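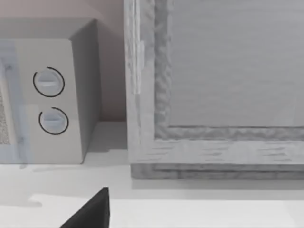

Dodura kitchen scene: black finger at the counter, microwave knobs behind

Zutard Dodura Kitchen
Simulated test bench for grippers, arms, wrist cameras and controllers

Product code: DK-4
Version: 4
License: one seat, yearly or permanent
Delivery: download
Availability: in stock

Overview

Dodura Kitchen is a simulated kitchen counter in which you can try a gripper before you buy it, or compare the gripper you have with another one. The scene contains a microwave oven with turning knobs, a cabinet unit with a hinge, a basket, and a set of bottles and jars. You load your arm model, choose the fingers, place the cameras and start the run. Every run is saved with its settings, so the same task can be repeated with different hardware and the results can be put in one table.

The package was made for small integrators and for university groups who must decide between several end tools and have no time to mount all of them. It is also used by teams who already have the hardware but want to test a new controller first in a place where no glass can break.

What you can compare

Grippers. The package comes with three finger models. The Vurkero V wedge finger is narrow at the tip and is a good choice for knobs and for the gap between two objects. The Vurkero flat finger has more contact surface and holds a bottle body better. The Rácz soft finger bends around the object and is slower to close. You can also import your own finger as a mesh file, and set the friction and the closing force by hand.

Arms. One-arm and two-arm setups are supported. In a two-arm setup, each arm can carry a different gripper. This is useful when one arm must hold the basket and the other must put something inside.

Cameras. You can place a camera on the wrist, over the counter, or both. Lens angle, height and tilt are free. A wrist camera close to the counter gives a very different view from a camera above it, and many of our customers find that their problem was the camera position, while they were looking for the fault in the gripper.

Controllers. Position control and impedance control are included. Your own controller can be connected through the network interface, with a control step down to 4 ms.

The objects

The objects were selected so that they cause normal kitchen difficulties. Bottles with a square shoulder do not behave as round ones do. A small bottle with a red cap is easy to hold but also easy to push over. Two dark-capped oil bottles can be set close together, and then the finger must enter between them or take the near one from the outside. A round can with a ringed gold lid is in the set for top grasps. You may move every object, or let the program place them by a random seed.

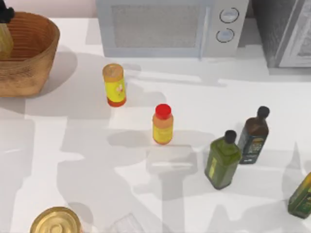
The light can be changed too, and we recommend that you do this early in your tests. With a strong lamp above, the arms throw large gray shadows on the white counter, even when the arms themselves are outside the camera image. A vision model that was trained with flat light can take the edge of such a shadow for the edge of an object. In Dodura Kitchen you can switch the shadows off, run the task, switch them on again and run the same task with the same seed. The difference between the two results tells you how much your camera software depends on the light.

Partly hidden objects are another point. When a bottle is only half inside the view, some controllers wait and some go for it. The log file records which one happened and at what moment.

Example from our own tests

Barnabás Kocsis from our application team compared the Vurkero V finger and the Rácz soft finger in April on two tasks: turning the lower knob of the microwave, and moving the red-capped bottle into the basket. He made 500 runs for each finger and each task. For the knob, the wedge finger was clearly the better one, mostly for the reason that it reaches the grip bar of the knob without touching the door. For the bottle, the soft finger dropped it less often, but it needed more time for each grasp. When he lowered the closing force of the wedge finger, the difference on the bottle became small.

His advice for a first comparison is to keep the camera fixed and to change only the fingers. If you change both, you will not know what helped. The settings of his runs are included in the package, in the folder "compare_fingers".

Technical data

Maximum stored runs per project: 3000
Simultaneous cameras: up to 10
Minimum control step: 4 ms
Arm setups: one or two arms
Finger models included: Vurkero V wedge, Vurkero flat, Rácz soft
Import of own parts: mesh file with a separate collision mesh
Export: table of results, joint log, camera images, contact forces
Controls on the microwave: upper and lower knob, each can be turned and read separately

What is in the package

Scene files with all objects
Finger models and sample arm
Comparison tool with result table
Settings of the example tests
User manual in English and Hungarian
Email support for the time of the license

Please note before you order

The scene does not simulate liquids. Bottles have a correct weight for full or empty, which you choose in the object menu, but nothing moves inside them. Transparent objects are drawn correctly for the camera, but depth values on them are ideal, and a real depth camera will give you worse ones. Please take this into account when you compare cameras.

Soft fingers need more computing time than rigid ones. On a computer without a separate graphics card we suggest that you run them with a single camera.

Owners of version 3 can change to version 4 without payment. Old project files are opened and converted automatically, and the original file stays in its folder. The finger friction values were corrected in version 4, so please do not mix old and new results in one table.

Page last updated: May 10, 2021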